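Stories > Short Fiction > The Level

Print this page | E-mail this page

The Level

The instrument was a Skonier, and it had been calibrated in June. The surveyor set it on the hall floor of the house in Habte and waited for the reading to settle. It settled at 2 millimeters over the length of the room. The figure on the last report had been zero.

She wrote it down and moved to the kitchen. The kitchen gave the same value in the same direction. The house was tilting toward the river, evenly, as a tray tilts when one person carries it.

The owner asked whether this was serious. She said the tolerance was 10. He asked what happened at 11, and she said that another form was used.
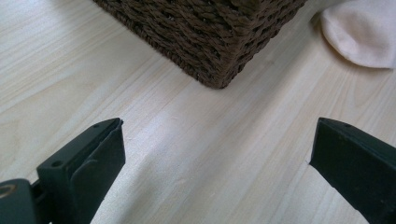
He had lived there alone for two years. Before that there had been a wife, who had gone to Skoltov for work and then remained in Skoltov. He stated this without being asked, in the tone of a man supplying a serial number. The surveyor had no field for it on her sheet. She entered it under Remarks as "change in load."

The firm, Jernura, covered 111 properties along that bank. Each was measured once a year. The method assumed that the ground moved and the houses followed, with a short delay. Upstairs she found a door that opened by itself. He said it had always done that. She checked the earlier reports and found no record of a door.

"Did you mention it before?" she asked.

"It was never open when they came."

She measured the frame. It was square. She closed the door, waited, and watched it swing back to its usual position – a hand's width, no more. The hinge was sound. The floor beneath it fell toward the river, and the door opened the other way.

She took the reading again from the opposite wall, then a third time with the instrument reversed. All three agreed. The procedure allowed 200 words for anomalies. She used nine of them, signed the sheet, and asked him to sign below.

He read it through standing up. Then he asked if she would leave the door as it was on her way down.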